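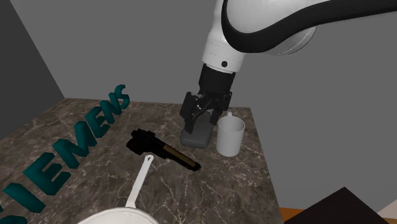
재를 안 씻고 쓰면 유약이 훨씬 살아난다고, 지난번 가마 여는 날 누가 옆에서 그러더라. 물에 우려서 알칼리를 다 빼 버리면 맛있는 국물을 버리는 거랑 똑같다고. 그 말이 계속 머리에 남아서 10월 들어 드디어 해 봤다!

## 10월, 재유 시험

재는 Halwood 과수원에서 얻어 온 사과나무 재. 가지치기한 걸 태운 거라 숯 조각이 꽤 섞여 있어서 체질부터 했다. 고운 체에 한 번 내리고, 남은 건 버리지 않고 따로 병에 담아 둠(나중에 기물 어깨에 뿌려 보고 싶음).

배합은 일부러 단순하게:

- 안 씻은 재 125 g
- 장석 125 g
- Pisel 점토 가루, 위에 것들의 절반
- 철은 일단 안 넣음. 따로 덜어서 4%만 넣은 것 하나 추가

물을 붓자마자 미끌미끌해졌다. 장갑 꼭 낄 것. 나는 통 바깥에 묻은 걸 맨손으로 훔쳤다가 저녁 내내 손가락 끝이 따끔거렸다. 마스크도 체질할 때만 쓰고 벗었는데, 마른 재를 통에 부을 때도 먼지가 엄청 난다. 다음부터는 뚜껑 닫을 때까지 쓰고 있기.

농도 잡기가 까다롭다. 어제 딱 좋았던 게 오늘 아침엔 푸딩처럼 굳어 있어서 물을 더 넣었더니 이번엔 너무 묽고… 알칼리가 녹아 나오면서 점토가 엉기는 것 같다. 결국 위의 맑은 물을 따라내지 않고 전부 다시 섞어서 쓰는 쪽으로 정했다. 따라내면 씻은 재를 쓰는 거나 마찬가지가 되니까.

### 시편

시편은 L자로 세운 것 5개. 안 씻은 재 셋(얇게, 보통, 두껍게), 철 넣은 것 하나, 예전에 만들어 둔 씻은 재 유약 하나. 전부 Kekville 조합토. 초벌은 지난달 것이라 물스펀지로 먼지를 닦고 하룻밤 말린 다음 담갔다. 가마 가운데 칸 안쪽에 넣었고, 흘러내릴 게 뻔해서 밑에 버리는 접시를 하나씩 받쳤다.

환원으로 땠고, 불 끄고 14시간 뒤에 열었다. 더 기다렸어야 하는데 못 참았다. 아직 꽤 뜨거웠고, 꺼낸 다음에도 한참 팅팅 소리가 났다.

### 결과

와, 진짜 다르다! 안 씻은 쪽은 유약이 줄줄이 갈라져 흐르면서 골마다 연두색이 고였다. 특히 보통 두께가 최고다. 모서리는 얇아져서 태토의 붉은 기가 비치고, 아래로 갈수록 유리처럼 맑아지는데 그 사이에 젖빛이 살짝 도는 띠가 생겼다. 이 띠가 어디서 온 건지 정말 궁금하다. 재에 든 인 때문이 아닐까 짐작만 하는 중.

두껍게 한 건 예상대로 접시까지 흘러서 붙어 버렸다. 떼다가 발이 깨졌지만 깨진 단면에서 유층 두께를 볼 수 있으니 그냥 보관. 얇은 건 좀 심심하고 까슬까슬하다. 그릇 안쪽엔 못 쓰겠음.

철 넣은 건 올리브색으로 내려앉았다. 차분하고 예쁜데 흐른 자국이 덜 보인다. 큰 항아리라면 이쪽이 나을지도.

씻은 재는 여전히 곱고 얌전하다. 나란히 놓으니 같은 나무에서 나온 재라는 게 안 믿긴다.

잔금은 다 있다. 씻은 것에도 있으니 재 탓만 할 건 아니고, 흙이랑 안 맞는 것 같다. 규석을 조금 더 넣어서 다시 볼 것.

### 다음에 할 일

- Baranauskienė 공방 자료에 나오는 짚재 섞는 법 찾아서 베껴 두기. 젖빛 띠를 더 넓게 만들 수 있을까?
- 보통 두께로 작은 사발에 해 보기. 굽에서 손가락 두 마디는 비워 둘 것
- 식기로 쓸 거면 식초에 담가서 색 빠지는지 꼭 확인
- 남은 유약 통에 "안 씻은 재, 맨손 금지"라고 크게 쓰기. 선반 아래 칸 파란 뚜껑
- 과수원에 재 더 있는지 물어보기. 배나무 재도 있으면 섞지 말고 따로 받아 오기

시편은 창가에 세워 뒀으니 다들 햇빛 날 때 들고 돌려 보시길. 뒷면에 연필로 쓴 번호는 불에 날아가서 산화철로 다시 적어 놨음.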